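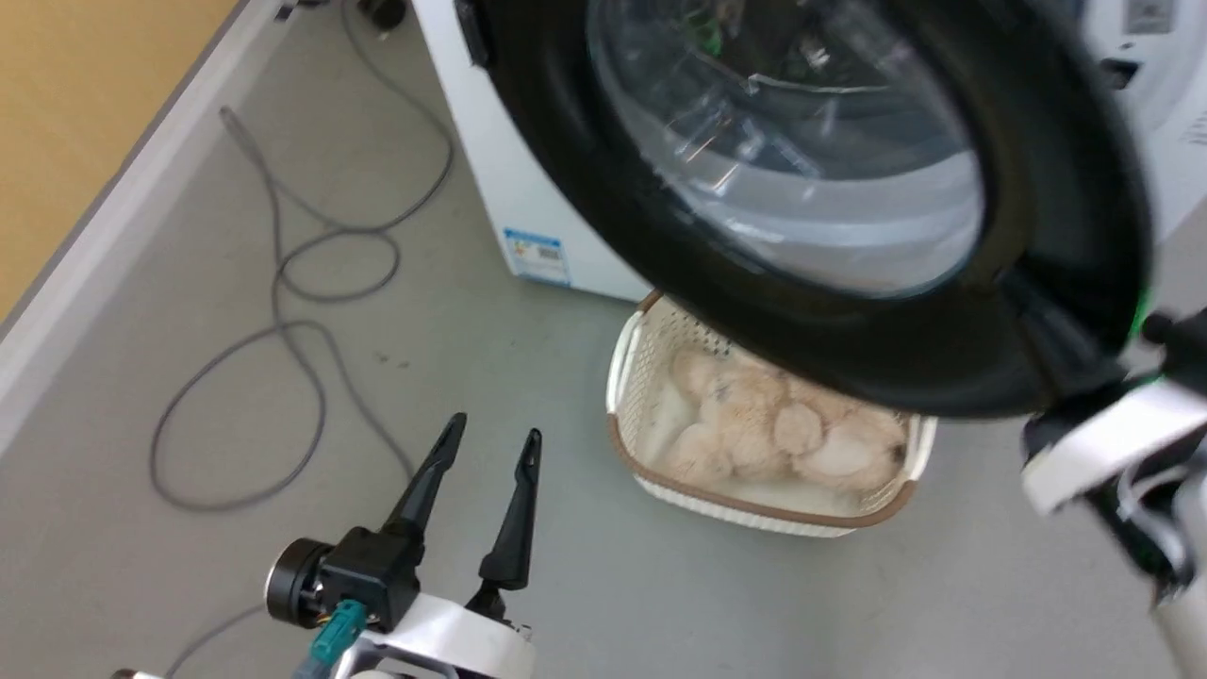

Laundry tips from the Duggan robotics club

Our club picked laundry for the Brollville student challenge, and we've learned so much about washers! A few things that help at home too:

Swing the door all the way open before you load, then slide the basket right up under it. Dropped socks land in the basket!

Fluffy stuff goes in one piece at a time. Grab it in the middle, never by an ear or a corner.

Ibsa Worku wipes the rubber seal after every wash and leaves the door open overnight. No more musty smell.

Next up for the team is folding. Send us your towel tricks!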